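Where Does the Water Go? Tracking Rain in a School Courtyard
Final project report by Hilkka Rautiainen, Rhun Pugh and Lamisi Owusu
Project adviser: Ngaio Prendergast
August 23, 2021

Why we picked this

Every time it rains hard at Hellton, the courtyard between the library and the science building turns into a pond. Students walk the long way around and the benches are useless until the next day. We had all complained about it for years, so when we had to choose a subject for the summer project course, we went with the puddle. It was the best choice we could have made! We learned more about dirt, slopes and gutters than any of us expected, and we now look at every parking lot differently.

Our main question was simple: does the water stay because the soil won't soak it up, or because too much of it arrives at once from the roofs?

Background

When rain falls on bare ground, part of it sinks in, part of it runs off, and part of it goes back into the air. How fast it sinks in depends mostly on the soil. Sand has big gaps between its grains and drains quickly. Clay has tiny gaps and drains slowly. Soil that has been walked on a lot gets packed down, and then even good soil can act like clay.

Roofs and paving are another matter, as almost everything that lands on them runs off. The library roof sends its water down two pipes, and both of them empty into our courtyard. We didn't know this until we stood outside in a storm and looked up (Rhun got completely soaked and says it was worth it).

What we did

We chose five test spots. Spot 1 was next to the library wall, Spots 2 and 3 were in the low middle part, Spot 4 was under the big maple, and Spot 5 was in the flower bed by the science building door.

At each spot we pushed a metal ring into the ground, poured in a measured amount of water and timed how long it took to disappear. We let the first pour soak in and timed the second one, so that dry topsoil wouldn't make a spot look better than it is. We also took a small soil sample from every spot, shook it up in a jar of water and let it settle overnight. The sand drops first, then the silt, and the clay last, so you end up with stripes you can measure with a ruler.

Lamisi made a map of the slopes using a long string, a line level and a tape measure. It took two afternoons and a lot of patience, and it ended up being the most useful thing we made. 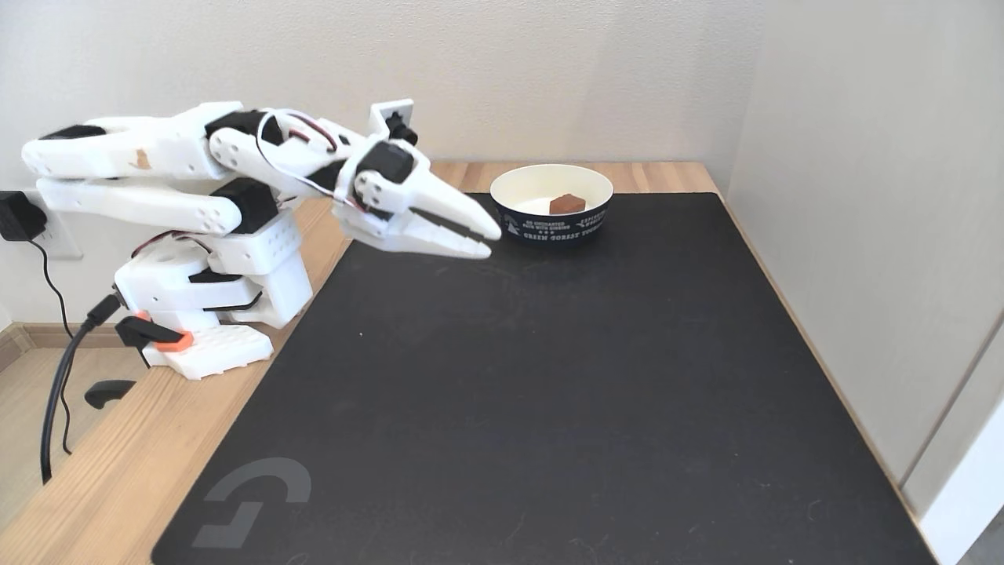
For the roof, we borrowed the building plans from Heather Paewai in the facilities office and worked out the area that drains into the courtyard. It came to 643 square feet from the lower roof and 1015 square feet from the upper one. One inch of rain on both together makes more than a thousand gallons of water. We checked that number three times!

What we found

The flower bed was the fastest by far. The maple spot came second, which surprised us, but the roots seem to keep the soil open. The two middle spots were terrible. On the second pour at Spot 3 we gave up waiting and went to get lunch, and there was still water in the ring when we came back.

The jars told a different story from what we had guessed. All the samples had similar stripes, with only a little more clay in the middle of the courtyard. So the soil itself isn't very different from place to place – it's just packed much harder where people cut across the grass.

The slope map showed that both roof pipes point straight at the low middle part. The fastest-draining soil, in the flower bed, is slightly uphill and hardly gets any of the roof water.

So our answer is both. The ground in the middle is too packed to soak up much, and it also gets the most water.

What could have gone better

We only tested in summer. In November the ground is much wetter to begin with, and we would expect slower times everywhere. Our ring also leaked a bit at Spot 1, where there were stones, so we trust that result the least.

What we suggest

We would turn the downpipes toward a new planted bed along the library wall, loosen the middle section with a garden fork, and lay stepping stones where people already walk. Hilkka has drawn up a planting plan with sedges and irises that can stand wet feet. We would love to repeat the ring tests a year after the work is done, and we have left our data sheets and the slope map with Ngaio for whoever wants to take over.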